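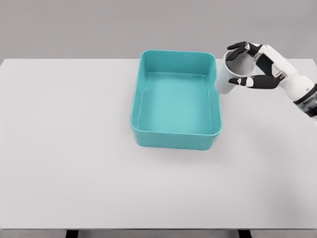

Simulation budget (robot procurement)

March. By the Stokow Automation Reference editors

A simulation budget is the part of an equipment plan that pays for testing a robot task in software before any hardware is ordered. It usually covers licenses, computers and the working hours of the person who builds the models. The first tasks are kept simple – a robotic hand bringing a white paper cup to the rim of a teal bin on a plain table is a typical level of detail. Such a model can help the buyer to compare hands, check the reach of an arm and choose the size of the table.

In the planning method used at Doltmont, the simulation phase takes nine weeks and must include at least two hand models. The buyer then asks for quotes from three suppliers. Spare fingers, mounting parts and training are written as separate lines, because they are easily forgotten when only the arm is discussed.

The share of money given to simulation differs between buyers. The Idahosa workshop spent some 56 percent of its first-year budget on it, a figure which later plans considered too high. Grip on soft or thin objects is still tested on real hardware before the final payment.

Related articles
Acceptance test
End effector
Idahosa workshop
Zinik cost sheet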